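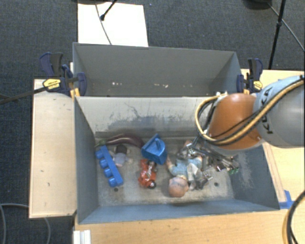

Fire Alarm & Detection > Addressable Systems

Intermittent earth fault on loop 2, Kallwood panel

loopresistor
Site is a two-story storage building in Indbridge. Kallwood panel, 2 loops, 183 devices total. Earth fault on loop 2 comes in most mornings and clears before noon. Never an open or short. Loop resistance end to end is within spec and matches the commissioning sheet from March. Megger with the panel disconnected and isolator bases bypassed shows nothing under 20 on the dial, but I can only get in after lunch. Anyone seen this on a Kallwood?

dgrommet
Test when the fault is present. An afternoon reading tells you nothing about the morning. Condensation in a back box or a conduit run through an outside wall is my guess.

Ultan Gallagher
Agree with condensation. Disconnect both ends of the loop, split at the midpoint, meter each half to ground. Keep halving. With 12 isolators on the loop you should be down to one section quickly. Pull the detector heads before you put 500 V on anything.

panelside_mk
I would look at the shield first. On Rivas and Kallwood panels the drain wire lands at the panel end only. If someone also landed it at a metal back box you get exactly this.

dgrommet
A grounded shield alone does not bring in an earth fault. The shield has to touch a loop conductor.

panelside_mk
It does if the drain is nicked against the negative at a splice. Found 6 of those in one job at Dindirholm.

dgrommet
Then the fault is the nick. And it would not clear by noon.

panelside_mk
Metal boxes move with temperature. It can.

loopresistor
Got in at 7 with the fault on. Negative to ground reads 12k. Split the loop, fault is on the second half, between the loading dock isolator and the stairwell. Outdoor sounder on that section. Opening it Monday.

Ultan Gallagher
Check the gland on the bottom entry too. Post the reading with the sounder out of circuit.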